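The Ernura Student Robotics Program at Staltau Technical College will use this thread to report on the work of its assistive robotics class. Posts are numbered for ease of reading.

1/ The class is open to second-year students in mechatronics, nursing and computing. This term 33 students are enrolled. They work in mixed teams, and every team must include at least one student from the nursing track.

2/ The assigned task is wheelchair handling in a patient room. A two-armed robot takes hold of a folding wheelchair from behind, moves it clear of the bed and leaves it where a person could reach it safely. No person sits in the chair at any stage of the course.

3/ Students first learn the task by hand. Each team spends two sessions pushing, turning and parking the chair themselves, and writes down where their hands go and how much room they need beside the bed.

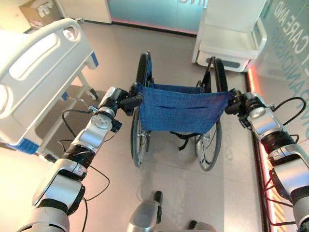 4/ Grip position has taken up more class time than any other question. The push handles give good control in a straight line. In a turn, one arm must reach while the other folds back, and several teams have rewritten their turning routine for that reason.

5/ Teams may also take hold at the upper corners of the backrest. Fabric moves under load in ways that a metal tube does not, and the teams that choose this approach are asked to keep their speeds low and to record how the chair responds.

6/ The caster wheels of the bed are treated as a fixed obstacle. Any contact between chair and bed ends the run. It is entered in the log and the team starts again from the marked position.

7/ Software is shared. The motion planner was begun by last year's class under the project name Gosex and is maintained by the computing students. Changes are reviewed by another team before they are run on the robot. A full run is limited to 305 seconds, including the release of both grippers.

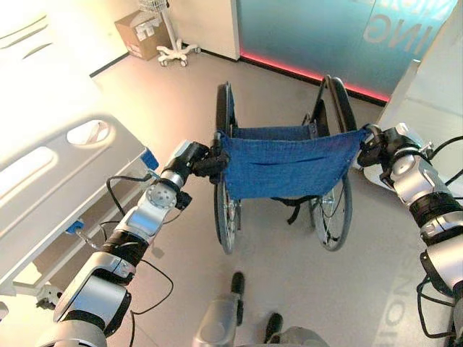

STALTAU, Thu 22 August

8/ The program confirms the schedule for the remainder of the course. Practice sessions continue in the care room on the ground floor. Teams should arrive with their grip plan printed and signed by all members. Late changes to the plan will be accepted only for safety reasons.

9/ The final demonstration will be held in October. Each team will be given three runs, and the best two will count toward the grade. Written work carries equal weight and must include a section by the nursing student on how the motion would appear to a patient in the bed.

10/ The Khổng Prize for student engineering will again be awarded to the team with the clearest run log. Speed is not considered. Logs must list failed runs as well as completed ones.

11/ Families and staff who wish to attend the demonstration should register through the program office. Seating is limited to around 2 guests per student. Visitors are asked to stay behind the floor line while the robot is powered.

12/ Applications for next year's class will open after the demonstration. No earlier experience with robots is required. Students who would like to observe a practice session beforehand may write to the program office.

Contact the program office | © Ernura Student Robotics Program, Staltau | Back to top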